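Workshop notes > Robots > Planning and money

Posts Projects Parts list About Contact

What I'm buying first, and what can wait

2024-01-10

I have put off buying a robot arm for two years. Over the holidays I finally wrote a budget, and I'm posting it because most of the ones I found online leave out everything except the arm.

My total is $1,440. That has to cover the arm, the gripper, a camera, a power supply, the mounting plate and shipping. It does not cover a new computer. The desktop I have is old but runs the simulator well enough if I keep the lighting low and the scene small.

The arm is the Lapointe kit, the smaller of the two. The bigger one reaches farther, but my bench is only so deep and the extra reach would go over the edge of it. Lapointe sells from a warehouse in Oltthorpe, and freight to me is more than I expected for a box that size. I asked about pickup and they don't offer it.

The gripper is where I changed my mind. I had planned on the Custex two-finger model from the start. Then I looked at the Grindmont, which costs less and opens wider, and I spent most of December going back and forth. The Grindmont uses its own connector, so I would need an adapter board and a second cable. Once those were in the spreadsheet the difference was down to $20. I'm going with the Custex. Spare fingers for it are sold in pairs, and I've put one extra pair in the budget.

The camera is the cheapest thing on the list and I may regret that. I've left the slot open to swap it in March if the picture is too noisy — the mount fits either one.

Things I crossed off:

A force sensor. It would have taken a third of the money.
A second arm. Obviously.
The hard carrying case. The arm is going to be bolted down.
The extended warranty, after reading what it leaves out.

I also kept 6 percent back for screws, cable ties and whatever I forgot. On my last project that kind of spending came to more than I like to admit, and I hadn't planned for any of it.

Until the boxes come I'm working in simulation, mostly on picking up things with an opening. A block is easy to plan for. With a cup you can close on the whole body or put one finger inside and pinch the wall, and the second way needs much less opening width. That matters to the budget, as it was the wide opening that had me looking at the Grindmont in the first place.
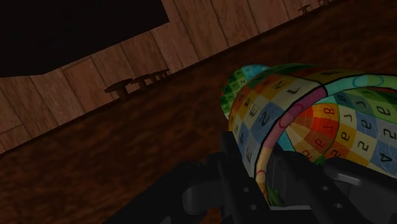
Oltthorpe Bench

The cup on its side is the case I keep going back to. One finger goes in through the mouth and the other stays along the outer wall, so what counts is finger length and how thick the fingertips are. I've added both columns to the spreadsheet. If the pinch keeps looking reasonable I'll stay with the standard fingers and save the long ones for later.

The order goes in 3 parts. Arm and power supply first, then the gripper with its spare fingers, then the camera and the mounting plate. Splitting it costs a little more in shipping, but I'd like to have the arm moving under its own power before I pay for anything that bolts to the end of it. I still need to measure the bench for the plate. The hole pattern in the Lapointe manual doesn't match the drawing on their site, and I've written to ask which one is right.

This site uses cookies to remember your settings. Accept Decline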